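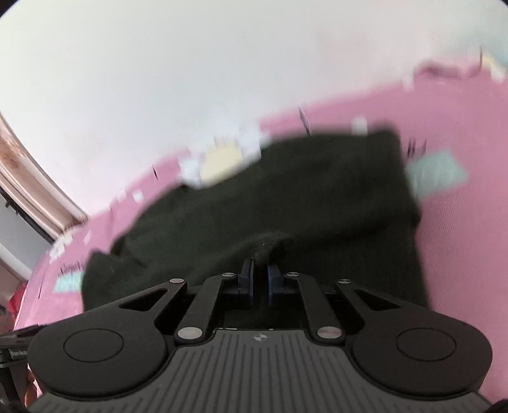 Call for participants: folding knitwear at home

Elley is looking for people in Drarside and the villages near it who will fold knitted clothes at home, on their own bed, and tell us how it went. We are preparing a small printed guide to the care of jumpers and cardigans, and we want it to be based on the way people do this work in real bedrooms.

What you will do

You fold the same knitted garments several times over a period of 5 weeks. Each time you begin with the garment spread out on the bed, you fold it in your usual manner, and then you open it again and try one of the methods from our sheet. After each session you write a few lines in a notebook which we send you. Please write also about the sessions that went badly.

A thick knit behaves differently from a shirt. It bunches when you lift it from the middle, and the sleeves do not stay where you put them. We would like to read how you deal with this.

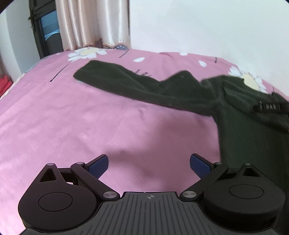 What you will need

A bed or a large flat surface, made up with any sheet you like. Plain or printed, both are welcome. A dark green jumper on a pink sheet is easy to see, a grey one on a grey sheet is less easy, so please choose a sheet of another colour than the garment if you have it.

At least one knitted garment of your own, clean and dry. Wool, cotton or mixed yarn are all accepted. Lint is no problem.

A quiet half hour. Most of our earlier participants preferred the morning, before the bed was needed for other things.
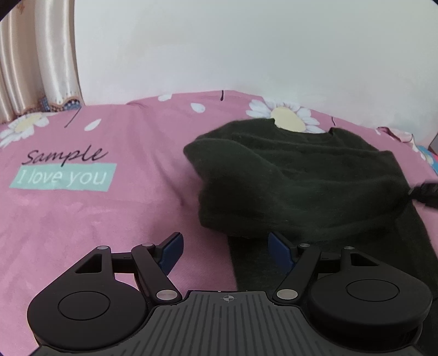

Written by the Elley home textiles desk, Grestwood

You can take part if you are over 18 and you do the folding in your household at least sometimes. Experience is not asked for. We are also glad to hear from people who fold with one hand or sitting down - the guide will have a chapter for them.

To apply, send us a short letter with your postal address and two or three sentences about the knitwear you own. Applications are open until the end of June. The notebook and the sheet of methods will come to you by post from our Grestwood office.
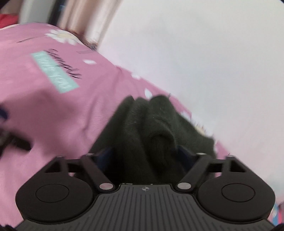
Do I have to iron or wash the garment between two sessions?

Only if you would do it anyway. Shake it out, lay it flat on the bed and begin again.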